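Foro > Venta online para pequeños negocios > Logística y envíos
Tema: Peso facturado distinto del declarado, ¿reclamáis o lo asumís?

hilo_y_aguja
20 de octubre de 2021

Buenas. Tengo una tienda pequeña de lanas y patrones, vendo sobre todo por Grolthorpe y algo por web propia. Desde que empecé a enviar con Drestmont me llegan ajustes en la factura mensual: yo declaro un peso, ellos dicen que han medido otro y me cobran la diferencia más un recargo de gestión.

Este mes han sido 13 paquetes con ajuste. El recargo por paquete es pequeño, pero en un envío de dos ovillos se come casi todo el margen. Todos eran cajas que peso yo misma antes de imprimir la etiqueta.

He abierto una reclamación por el formulario y me contestan con un texto automático que dice que "la medición en planta prevalece sobre la declarada". No adjuntan nada.

¿A alguien le pasa? ¿Se puede hacer algo o hay que cambiar de transportista?

cartonypico
Nos pasa. ¿Has mirado si el ajuste es por peso real o por peso volumétrico? En la factura sale en una columna aparte, con las letras PV. La lana ocupa mucho y pesa poco, apuesto a que es eso.

hilo_y_aguja
Acabo de mirarlo. De los 13, la mayoría llevan PV. Unos pocos no, esos son peso normal.

No sabía lo del volumétrico, pensaba que era solo para bultos grandes.

cartonypico
No, se aplica a todo lo que no vaya en sobre. Multiplican largo por ancho por alto, lo dividen por el factor que tengas en contrato y se quedan con el mayor de los dos pesos. El factor viene en el anexo de tarifas, no en el contrato en sí. Mucha gente no abre el anexo.

Lo que puedes hacer es bajar la altura de la caja. Las hay con la altura marcada con hendidos, cortas las esquinas y doblas por donde te convenga. Nosotros las compramos en Stumus, que sirve desde lotes pequeños, y los ajustes por volumen bajaron mucho.

rodaballo77
Yo no gastaría en cajas especiales. La lana la mandaba mi mujer en bolsa acolchada y nunca tuvo un problema. Bolsa, cinta y fuera.

hilo_y_aguja
En bolsa mando los ovillos sueltos. Pero los kits llevan agujas de madera y el patrón impreso, y en bolsa llegan doblados. Ya tuve devoluciones por eso en febrero y no quiero repetir.

rodaballo77
Pues un cartón rígido dentro de la bolsa.

cartonypico
Con un cartón rígido dentro ya no es bolsa flexible y la máquina la mide como caja. Nos lo hicieron.

rodaballo77
A mí nunca.

oficina_seis
Llevo la parte de envíos de un estudio de encuadernación, compartimos oficina con otras dos empresas y sacamos entre todos bastante paquete. Os cuento cómo lo tenemos montado por si sirve.

Lo del peso volumétrico es como dice cartonypico. Respecto al peso real, antes de reclamar nada hay que descartar que el error sea propio. Tres fallos que hemos cometido nosotros:

– Pesar antes de cerrar. La cinta, el albarán y la hoja de devolución suman. En un paquete que va justo de tramo basta con eso para saltar al siguiente.

– Pesar el contenido y sumar de memoria el peso de la caja. El cartón cambia de un lote a otro y con humedad pesa más.

– Redondear hacia abajo al rellenar el formulario. Parece una tontería pero lo hacía uno de nosotros de forma sistemática.

Ahora se pesa siempre con el bulto cerrado y la etiqueta puesta encima, y se apunta lo que marca tal cual. La báscula se queda fija en la mesa para no estar moviéndola, que con cada traslado hay que volver a ponerla a cero.

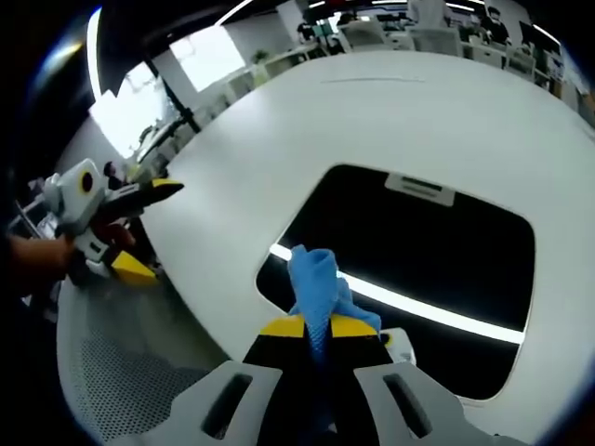 La báscula, sobre la mesa blanca de la oficina.

Y una cosa más, guardad registro. Nosotros tenemos una hoja de cálculo con número de seguimiento, peso, las tres medidas y la fecha. Cuando reclamamos con esa fila y una foto del paquete con la cinta métrica, Drestmont nos ha devuelto el recargo unas veces sí y otras no. Sin registro no nos lo han devuelto nunca.

hilo_y_aguja
Gracias, muy útil. Confieso lo de pesar antes de cerrar. Peso la caja abierta, por si tengo que añadir algo, y luego meto el papel de seda y la tarjeta.

¿La vuestra es de las de baño? Yo uso una de cocina y los kits grandes casi no caben, me tapan la pantalla.

oficina_seis
Es plana, con la superficie de cristal. Para paquetes ligeros lo mejor es una postal de plataforma con el visor separado por cable, así da igual lo que tape el bulto. Nosotros tenemos pendiente comprarla.

pesoybulto
Aquí discrepo un poco. Las básculas planas de cristal van bien para una persona, pero por debajo de cierto peso muchas ni arrancan, y entre dos pesadas seguidas te pueden dar valores distintos. Para un kit de lana no me fiaría. Si vas a reclamar con ese dato te lo tumban.

He trabajado en almacén bastantes años. Lo mínimo sería:

Una postal con capacidad de 30 kg, que para tu volumen te sobra.
Una pesa patrón pequeña para comprobarla de vez en cuando. Si no tienes, un paquete de azúcar sin abrir te da una idea, sabiendo que el envoltorio también pesa.
Superficie dura y nivelada. Encima de una alfombra o de un cartón la lectura no vale.

oficina_seis
De acuerdo en lo de los paquetes muy ligeros. Nuestros libros pesan lo suyo y por eso vamos tirando. Para ovillos sueltos yo tampoco la usaría.

rodaballo77
Tanta báscula y tanta hoja de cálculo para recuperar unos céntimos. ¿Cuánto tiempo se os va en eso? Yo subí el precio del envío y a otra cosa.

pesoybulto
Depende de lo que envíes. Con diez paquetes al mes, te doy la razón. La última vez que nosotros hicimos números llevábamos 160 envíos en el mes y salía a cuenta.

cartonypico
Subir el precio del envío en Grolthorpe te penaliza en los resultados de búsqueda. En web propia puedes hacer lo que quieras, pero allí no. Lo que hace casi todo el mundo es cargarlo en el producto y dejar el envío como estaba.

hilo_y_aguja
Eso me da reparo porque a quien compra varios ovillos le cobro el envío varias veces, escondido en cada uno.

cartonypico
Puedes compensar con un descuento por cantidad. Es más trabajo al principio, luego se queda configurado.

mar_de_tinta
Entro solo para decir que hay más transportistas. Vendo láminas y me pasé de Drestmont a Teoh este año. No miden cada bulto por sistema, o por lo menos a mí no me ha llegado ningún ajuste. A cambio, la recogida es menos puntual y el seguimiento se actualiza tarde, con lo que recibes más correos de clientes preguntando dónde está su pedido.

pesoybulto
Teoh también aplica volumétrico, lo pone en sus condiciones. Que no te lo hayan cobrado todavía es otra cosa. Las láminas en tubo tienen además suplemento por no ser rectangulares, revisa eso.

mar_de_tinta
Las mando planas, en carpeta. Pero lo reviso, gracias.

hilo_y_aguja
Resumo lo que voy a hacer, por si alguien llega a este hilo con lo mismo:

He pedido el anexo de tarifas, porque en mi área de cliente no aparece. He encargado un lote pequeño de cajas de altura variable para los kits. Los ovillos sueltos siguen en bolsa. Voy a comprar la postal con visor separado y a empezar el registro desde el primer envío que haga con ella.

De los ajustes de este mes solo voy a reclamar los que no son por volumen. No tengo fotos, así que no espero gran cosa.

oficina_seis
Pon en la reclamación el modelo de caja y sus medidas exteriores. Las exteriores, no las que anuncia el fabricante, que suelen ser las de dentro.

rodaballo77
Suerte. Yo sigo con mi bolsa.

hilo_y_aguja
Me ha llegado el anexo por correo. El factor que me aplican es distinto del que pone en la oferta que firmé. Voy a llamar al comercial y os cuento.

cartonypico
Uf. Llama, pero pide que te contesten por escrito.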